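Tutorials / Robot software / Cloth handling
4 min read

Syncing a Gripper Camera with a Head Camera in Stovimo
by Yu-ting Siu

Folding policies trained on two views will only work if both views agree on time. This page covers lining up the streams before you export.

1. Open the session in Stovimo and load both streams. Leave the gripper stream as the reference clock.

2. Set the match window to 11 ms. Pairs outside the window are dropped and written to the log.

3. Find a moment where a gripper closes on the cloth and mark it in each stream. Blue fabric on a pale cover gives the cloth mask a clean edge.

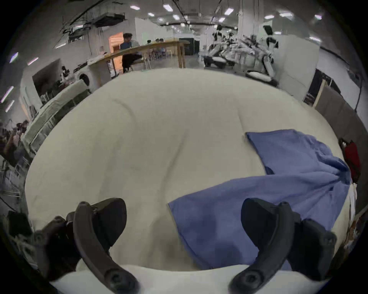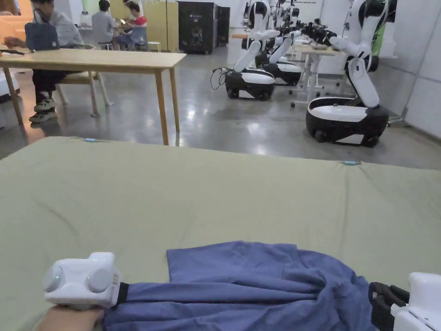
4. Run the offset solver. It needs at least 100 matched pairs – fewer than that and the result drifts from run to run.

5. Undistort the gripper view after the solve. The fisheye model in Tridico works if you pass your own calibration file. The default one bends straight hems.

6. Check the cloth mask at the start and end of the session. If background shows up in it, raise the threshold by 2 and rerun.

Export writes one folder per session. Keep the log with it – the training loader reads the dropped pairs from there.

2 comments · 11 shares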